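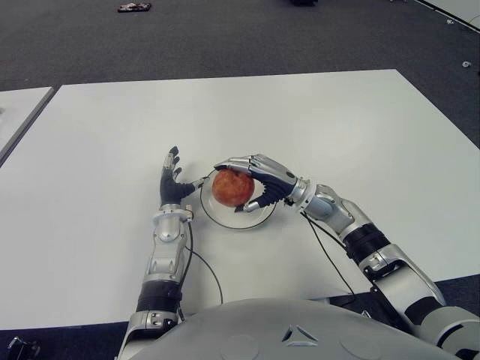

Figure 3. A round red fruit on a clear glass plate.

4.2 Serving Format and Fruit Selection

The first part of the study dealt with what was offered at each site. The present section deals with how it was offered. Earlier work on workplace meals has mostly looked at price and variety, and less attention has been paid to the form in which fruit reaches the person who may eat it. Whole fruit, cut fruit and fruit mixed into another dish are often grouped together under a single heading in purchasing records. The records kept by the Drinar and Karras sites allow them to be separated, and the results differ enough between formats that a combined figure would be misleading.

Three serving formats were compared. In the bowl format, whole fruit was placed in a large shared bowl near the end of the serving line. In the plate format, a single piece of whole fruit was set on its own small plate (Figure 3) and the plates were arranged on an open shelf at the same height as the main dishes. In the cup format, fruit was cut on the morning of service, placed in a covered cup and kept in the chilled cabinet beside the yogurt. All three formats drew on the same deliveries, and the price charged to the diner was the same for each.

The formats were rotated between sites in blocks. Each block ran for the full lunch service and was followed by a return to the usual arrangement at that site before the next block began. At Drinar the usual arrangement was the bowl. At Karras it was a mix of bowl and cup, and the cup portion of the usual arrangement was removed from the comparison. Staff at both sites were told that the layout of the serving line was under review. They were asked not to recommend any item to diners, and to answer questions about the fruit in the same way as questions about any other item.

Selection was recorded at the register. A total of 943 selections of fruit were logged across both sites, after entries with an unreadable item code had been dropped. Diners who took more than one piece were entered once for each piece. The register data do not identify the diner, so repeat visits by the same person cannot be separated from visits by different people. This limits the kinds of statistical tests that can be used, and the comparisons below are reported as descriptive findings.

Selection was highest under the plate format at Drinar and under the cup format at Karras. The bowl format came last at both sites. The gap between the bowl and the other two formats was wider at Drinar, where the bowl stood after the registers for hot food and could be reached only by stepping out of the main line. When the bowl was moved to the near side of the registers for one block, selection rose but did not reach the level seen with plates. Position on the line and serving format therefore appear to have separate effects, although the design was not built to measure them independently.

The result at Karras deserves closer attention. Lunch breaks at this site are short, and a large share of diners carry their meal back to a work area. A covered cup travels well and can be put aside for later. A piece of fruit on an open plate does not suit this pattern, and several diners returned the plate to the shelf and left with the fruit in hand. These cases were logged as plate selections in line with the coding rules set out in Section 3. Had they been logged separately, the plate format at Karras would have ranked only slightly above the bowl.

4.3 Condition of the Fruit at the Point of Service

Skin color and marking were noted by kitchen staff before each service, using a short form with fields for main color, uneven color, bruising and firmness. The form was adapted from the one already used for receiving deliveries at Olleo, the central kitchen that supplies both sites. Uneven color was common in the red varieties and was not treated as a defect. Patches of yellow or orange on an otherwise red skin are a normal result of how much light each side of the fruit received on the tree, and they carry no information about taste that a diner could rely on.

Diners did not always share this view. Comment cards were available at both sites during every block, and 80 of them mentioned the appearance of the fruit. Many of these asked for fruit that was "more even" or "fully red." A smaller number made the opposite point and said that fruit with some variation looked fresher or more like fruit bought at a market. The comments were spread across all three formats, but those concerning color came mainly from the bowl and plate blocks. Once the fruit had been cut and placed in a cup, the skin was less noticeable and comments turned to browning and dryness at the cut surface.

Bruising followed a different course. Fruit in the bowl was handled more than fruit in the other formats. Diners turned pieces over, moved them aside to reach others and put them back. By the end of service the lower layers of the bowl regularly contained fruit that staff would not have put out at the start. Fruit on individual plates was picked up and replaced less often. The plate appears to mark the piece as a portion, in the same way that a slice of cake on a plate is taken or left as it is. This reading is consistent with the comment cards, although no card was designed to test it.

Fruit left over at the end of service was weighed and sorted into two groups, one suitable for service on the following day and one to be sent for composting. The composted share was largest for the cup format, as food safety rules at both sites do not allow cut fruit to be held overnight. The bowl format came second. The plate format produced the smallest composted share, but it required more shelf space and added to the load on the dishwashing area. The additional plates were absorbed without difficulty at Drinar. At Karras, the dishwashing area was already near its limit at the busiest part of the lunch period, and the supervisors' log records delays during the plate blocks.

4.4 Comparison with the Tumari Pilot

A pilot had been carried out earlier at Tumari, a smaller site with a single serving line and seating for nearly 400. The pilot tested only the bowl and plate formats and ran for a shorter period. Its findings on selection agree in direction with those reported here for Drinar. Its findings on waste do not, as leftover fruit at Tumari was not sorted and all of it was recorded as discarded. The Tumari waste figures have therefore been left out of the comparison, and readers who wish to use them should refer to the recording notes attached to the pilot report.

One practical lesson from Tumari was carried into the main study. In the pilot, plates were of mixed types, drawn from whatever stock was clean at the time, and staff reported that diners tended to choose by plate as well as by fruit. In the main study a single type of plate was used throughout. Clear glass was chosen so that the color of the plate would not change how the color of the fruit was perceived. Whether a white or colored plate would have led to different results remains an open question and falls outside the scope of this paper.

The findings in this section should be read together with the cost estimates in Section 5. A format that raises selection may still be a poor choice for a site where storage, shelf space or dishwashing capacity is limited. The tables in Section 5 report preparation time and equipment needs by format for each site, with the bowl format at Drinar set to 100 as the base for comparison.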